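Leave the Pine Table Alone

Every few months someone offers to do something to our kitchen table. Sand it back, stain it walnut, paint the legs and varnish the top, put an oilcloth over it. I have said no to all of them, and I want to set out why, as I think a lot of decent pine is being spoiled.

We bought ours from Drindden when we moved to the flat in Asivska Street. It was the cheapest table in the shop that did not wobble. The saleswoman steered us towards the oak and called the pine a starter table, something to keep until we could afford better. That was 8 years ago. We could probably afford the oak now and I don't want it.

The main complaint against pine is that it is soft, and it is. Press hard with a biro and the sum you were doing is there for good. Ours has been through homework, a leaking teapot and a great deal of pastry. A mark on a hard lacquered top looks like damage. On pine it sits among everything else and after a week you stop seeing it.

The other complaint is knots. People pay extra for boards without them, which I have never understood. The knots are the only part of a table you can get to know. My daughter learned to put her cup down beside the big one, and we still give directions by it when somebody has lost their glasses.

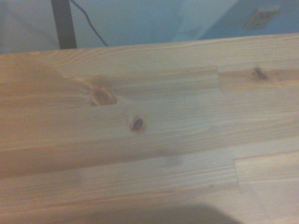

What the strips are for

A top glued up from strips gets looked down on as well, as if one wide plank would be more honest. A wide plank of pine is likely to cup in a heated kitchen. Narrow strips move less, and they let the maker use shorter lengths joined end to end. I like being able to see where one piece stops and the next begins. The colours never quite match, pale next to orange, and a dark stain would bury all of that.

I am not against looking after a table. Ours gets a damp cloth, a dry cloth, and soap flakes every November. The Samska paint shop sells a good plain soap for 7 euros and a bag lasts us years. Hot pans go on a board. If a patch goes rough I rub it lightly with fine paper, along the grain, and leave the rest as it is.

If you really want a dark table, buy a dark one and pass the pine on to somebody who likes it.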